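Pencil case

A pencil case is a small container for pens, pencils and the things that gather around them. It is carried mostly by schoolchildren, and by adults who never quite stopped. The word covers rigid boxes, soft zipped pouches, rolls tied with a cord, and the biscuit tin that every drawing class seems to own at least one of. In Britain "pencil case" is used for all of these whatever they are made of, while the people who sell them prefer "stationery organiser" and charge accordingly.

Origins

Scribes carried their pens in cases long before there were pencils to put in them. Penners, as they were called in English, hung from the belt and were often sold with an inkhorn attached, an arrangement that must have been hard on clothes. The wooden box with a sliding lid came later and stayed for generations. Its lid doubled as a ruler in the hands of the optimistic, and its noise when dropped on a classroom floor was well understood by pupils as one of its main features.

Tins replaced wood in many schools, and plastic replaced tin in most of the rest. The soft pouch with a zip, now the commonest form, owes its success to the fact that it can be forced to shut over nearly anything.

Types

The main types are usually given as follows, though shops divide them further.

Box. Rigid, with a hinged or sliding lid. Protects its contents well, and has room for exactly the pencils it was designed for and no others.

Roll. A strip of cloth or leather with a row of slots, favoured by artists. It displays the pencils in order, and makes plain which one has been lost.

Tin. Strong and cheap, and prone to dents that stop the lid from closing. Many began life holding sweets or geometry sets.

Pouch. Flat or rounded, closed with a zip or a flap. The contents settle at the bottom in no order at all, and the sharpener is always beneath them.
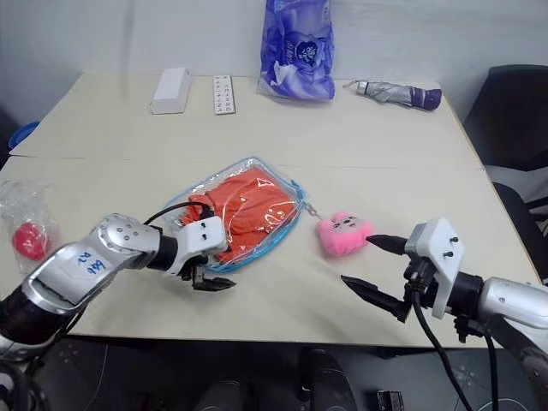 Contents

Studies of what people keep in their pencil cases are few, and those that exist are modest in their aims. The best known among collectors is a pamphlet by Josphat Ondieki, a retired schoolmaster from Obura, who asked his former pupils to empty theirs on to a desk and write down what fell out. The finished tally ran to 3,002 objects. Of these, fewer than half could be used for writing, and a good many of the pens could not be used for it either. The remainder included bus tickets, hair grips, a great deal of pencil shaving, and 13 keys whose locks were unknown to their owners.

Ondieki drew no conclusions from this. A second edition, issued in March of the following year, added an index.

In school

Rules on pencil cases vary from school to school and are rarely written down until something has gone wrong. Some schools ask for a clear case during examinations so that notes cannot be hidden inside. Others have at various times forbidden tins on account of the noise, scented erasers on account of the smell, and correction fluid on account of what was being written with it on the backs of chairs.

The case is also one of the few things in a uniformed school that a pupil may choose freely, and it is decorated to match. Names of bands are common, and are crossed out when opinion shifts – a careful reader can date a well-used case to within a term or two.

Collecting

Collectors prize the two-tier wooden boxes made by Trodwood, in which the upper tray swings out on a single brass pin. The pin wears loose, and a box with a tight one fetches far more than it did new. The rival Iltivance tin had a sum table printed inside the lid, with an error in the five times table that was corrected in later batches. The uncorrected tins are the ones people want.

Wafula Massawe, whose catalogue of school tins is still the standard guide, considered the zipped pouch unworthy of an entry and gave it a footnote. He is said to have kept his own pens in one.

See also

Inkhorn
Pen roll
Satchel
Havska folding desk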